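Sunarach Fit-Out Notes: Gallery, Shared Workroom

The gallery covers a single shared workroom fitted out under the Sodetti program and is meant for members who are planning a similar space. The Baltport office asked for notes on small appliances, on where coats go, and on how tables stand in relation to the walls. The captions are kept to those points. Dimensions, where given, come from the fit-out schedule and were not taken from the pictures.

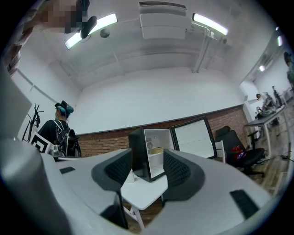
Sunarach Fit-Out Notes — Issue 51, page 24

Small black mini fridge on a white table, door open to the right. The interior is white, with a round beige container on the shelf and a small circular fan vent in the back wall. A small white cup stands on the tabletop beside it.

The schedule allows one compact fridge per room. It goes on a table of its own, so the door can swing through its full arc without meeting a wall. Keep the back of the unit clear by at least 3 inches. Units of this size lose their cooling margin quickly when they are pushed tight against a surface, and the fault is usually reported as a bad thermostat. Contents should be limited to what fits on the shelf with the door shut and no pressure on the seal.

The coat rack is black with curved hooks and stands against the white wall. The schedule calls for a freestanding rack in all rooms under 941 square feet. Wall hooks were dropped in the February revision after two rooms had trouble with loose anchors. Heavy bags go on the lowest hooks or on the floor.

Ceiling and services: the ceiling is white, with the beams and ducts left exposed. The long fluorescent fixtures are on two circuits, front and back. Tubes are replaced by circuit, not singly. Exposed ducts collect dust on the upper face and need a dry wipe twice a year — more often if the brick has not been sealed.

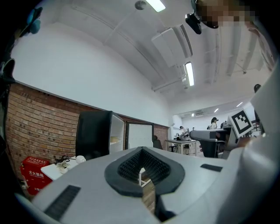 Brick side of the room, with extinguisher box, small table and tall cabinet.

The red extinguisher box stands against the red brick, marked on the front in white Chinese characters. Next to it is a small white table with a tangle of black cables on top. The schedule asks for cables to be coiled and tied by length, with the longest at the bottom of the bin. The tall black cabinet behind the table has a white open-front shelf unit attached on its right side. Minhas hinge sets are specified for all cabinets in the program.

A dark office chair sits near the brick, and a white worktable with metal legs is further back. Worktables are cleared on Fridays.

Page last revised May 4, 2019. The parts list for the shelf unit is in the next issue.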